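Chez Tisteo, le tri des restes de repas se faisait à la main jusqu'en novembre. Quatre agents passaient derrière les plateaux de 440 salariés, sur le site de Gokcombe, et séparaient les emballages de ce qui pouvait encore se manger. Deux bras robotisés apprennent maintenant une partie de ces gestes, sur une table, avec un opérateur en face.

Knut Heitmann, responsable des services, a choisi de commencer par les objets que les équipes aiment le moins ramasser : canettes écrasées, gobelets renversés, sacs en papier. Les sacs posent le plus de problèmes – ils se plient, se referment, glissent entre les doigts de la pince.

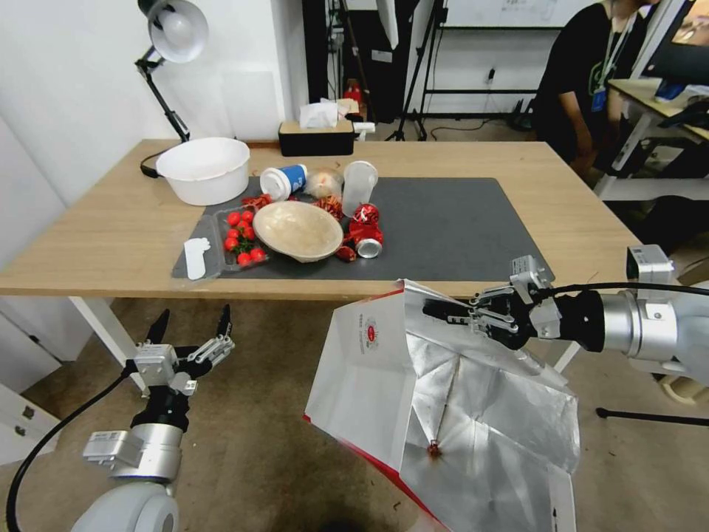 Les agents vont-ils perdre leur poste ?

Tisteo s'est engagé par écrit à conserver les quatre emplois, mais les horaires et les tâches changent. Deux personnes suivent une formation de 40 heures pour surveiller les machines et les reprendre en main quand une prise échoue.

Deok-su Jang est l'un des deux. Il a 29 ans et faisait le tri depuis son embauche. « J'ai moins mal au dos le soir. Par contre, je reste debout à regarder, et c'est une autre fatigue. » Ses collègues demandent une prime pour ces nouvelles fonctions. La discussion avec la direction reprend au printemps.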